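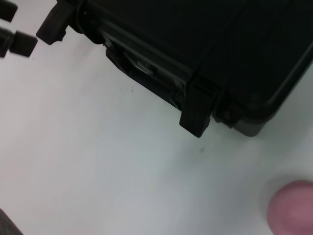 Hoi-yan Kao asked, when we first presented this to the class, why anyone would time a moon of Jupiter by hand when the tables already give the answer to the second. Fair. We wanted to find out how badly we could do it, and the course handout required a project.

Our target was Io, which slips into Jupiter's shadow every 42 and a half hours, so missing one event means waiting less than two days for the next (plus however long the clouds want). The plan was to record each disappearance by eye through the department's small refractor, compare our times with the predicted ones, and see whether two students on the same roof would agree with each other. We called the project Prinar, a name chosen at midnight and impossible to change once it was on the sign-up sheet.

Method

Each observer had a stopwatch started against the same radio time signal. We stopped it when Io could no longer be seen. This sounds like a clear instruction. Io is a disk and the shadow has a soft edge, so the moon fades over a few minutes, and the last speck of it is partly a matter of optimism. We were not allowed to speak until both watches had stopped. Coughing was permitted.

Times went into Rornix, the department's logging program, which accepts entries in any format and then sorts them alphabetically. We lost an evening to this.

Results

We got 3 usable timings before Jupiter sank too close to the sun in December. Siu Hill, our backup site, gave us a lovely horizon and fog. The two observers differed by 467 seconds in total over the three events, and nearly all of it came from the second night, when one of us was following Europa. We have left that reading in the table with a note beside it.

With the Europa reading removed, both of us called the disappearance early every time. A small telescope loses the fading moon before a larger one would, so an early bias is what we should have expected, and we wrote as much in the proposal and then forgot it.

Problems

Jupiter was low in the southwest at dusk, and the air over the gym roof boiled. The eyepiece dewed over. The batteries in the red flashlight died on the first night and again on the third, having been put back in by mistake.

Next time we would start in summer and use the Irex video camera, which the astronomy club says it will lend us if we return their tripod.

Submitted 17 February 2020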